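Usmont and Skarkari lift tariffs on each other's farm goods

For release: June

Usmont and Skarkari have agreed to end all import duties on dairy, grain and timber, closing a trade dispute that has dragged on for 12 years. We are delighted!

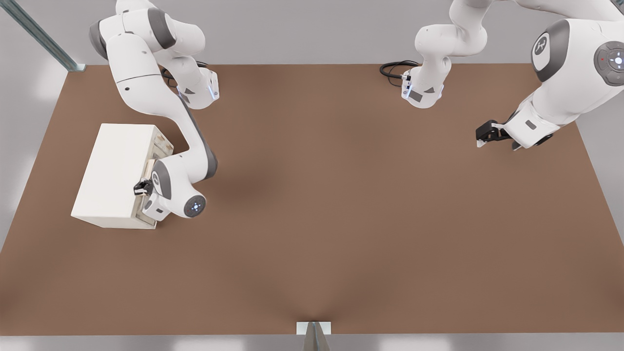 The agreement, reached after 3 rounds of talks in Goodwin, covers 300 product lines. Quotas on cheese and butter go first, and the rest will follow in 4 stages.

Both parliaments must still vote on the text. Usmont's lower house takes it up before the summer break.

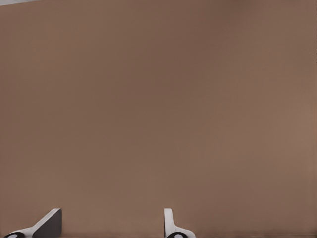
What changes at the border

Lorries using the Relex crossing will need a single customs form, accepted on both sides. Small growers can file it on paper if they prefer, something they asked for again and again.

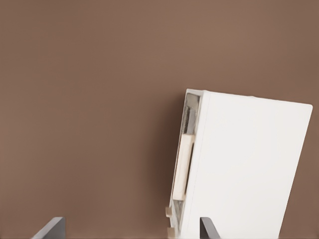 Usmont Ministry of Foreign Trade, Press Department

The full text and the list of goods are available from the press desk in both languages. Questions on timber grading should go to the Goodwin office.
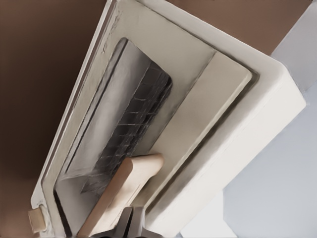
Skarkari's trade ministry welcomed the deal as "a good day for farmers in both countries" and said it hoped talks on fishing rights could open next.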